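Plakbridge start-up pays people to fumble with picture frames so a robot won't have to

January 6, 2026

PLAKBRIDGE - A company in the old button warehouse on Canal Street is hiring people to pick things up and put them down again. The pay is decent, the coffee is free, and the things being picked up are, for the moment, picture frames.

Koleris, which moved to town in December, is collecting examples for a learning system meant to handle household and workshop objects. The plan calls for 1,000 recorded attempts at each task before the system gets to try anything by itself. An operator steers a two-fingered arm with a pair of hand controls, the arm does more or less what the operator's hands do, and a small camera near the gripper watches the whole business from close up. Then the frame goes back to a new spot and everybody starts over.

The frame task sounds simple when Wilson Cusi explains it. Get a finger on each side of the edge, close, lift, turn the frame over, set it down. Cusi runs the afternoon shift and has the calm of a man who has seen a great many frames set down.

"People come in thinking it's a video game," he said. "By the tenth try they've stopped thinking that."

The trouble is mostly in the edges. A frame lying on its face gives a gripper very little to hold, and the hardware on the back can snag a fingertip that comes in too low. Operators are told to go slowly on the approach and to leave their mistakes alone. A dropped frame is kept in the collection and marked as a drop. A pinch that slides off is kept too. Koleris would like its system to know what a bad grip looks like, and on this front the people of Plakbridge have been generous. 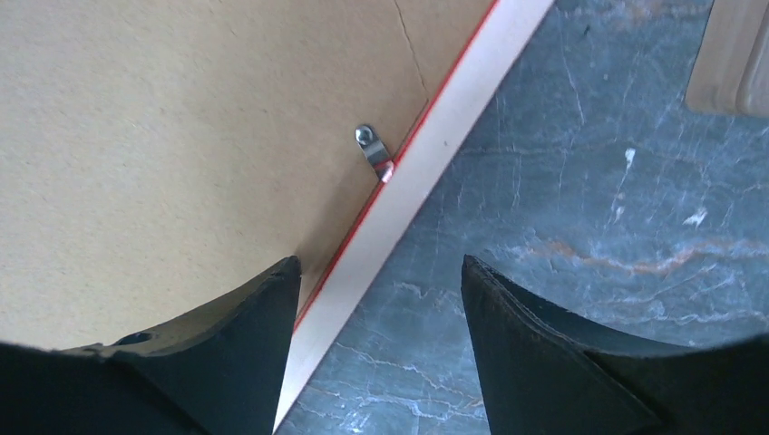

Jafarzadeh, reached by phone, wondered whether any of it would carry over to a frame the system had never met. A thousand tries with the same few objects, Jafarzadeh said, may teach a machine a lot about those few objects and not much about the rest of the closet. The fix would be duller still, with more kinds of frames, more surfaces and more hands on the controls.

Cusi doesn't argue with that. The company swaps frames between sessions and moves the work to different tabletops, and it has begun asking residents to donate frames they no longer want. The response has been strong. A cardboard box by the front door filled up over the holidays, and a second one is getting there. Donors are asked to take out the family first. Several have not, and there is now a shelf of unclaimed graduation portraits that may be collected at the front desk.

Frame work is expected to wrap up in the spring, with nearly 10 weeks of sessions still to go. After that comes a task involving jar lids, which the morning shift has already asked not to be assigned.

Operators work in blocks of two hours, with a break in the middle that Cusi describes as mandatory and the operators describe as short. Three were on shift during a visit this week. One had her tongue between her teeth. Another was talking to the arm under his breath, in the tone usually saved for parallel parking. The recordings don't include sound, a policy that Cusi said was adopted early.

The work is open to anyone over 18 with a steady hand, and Cusi said an unsteady one would be considered. A similar program in Kudetau closed its list after filling every seat, so the company suggests applying soon. Training takes a morning. Applicants should bring a photo ID and, if they have one lying around, a frame.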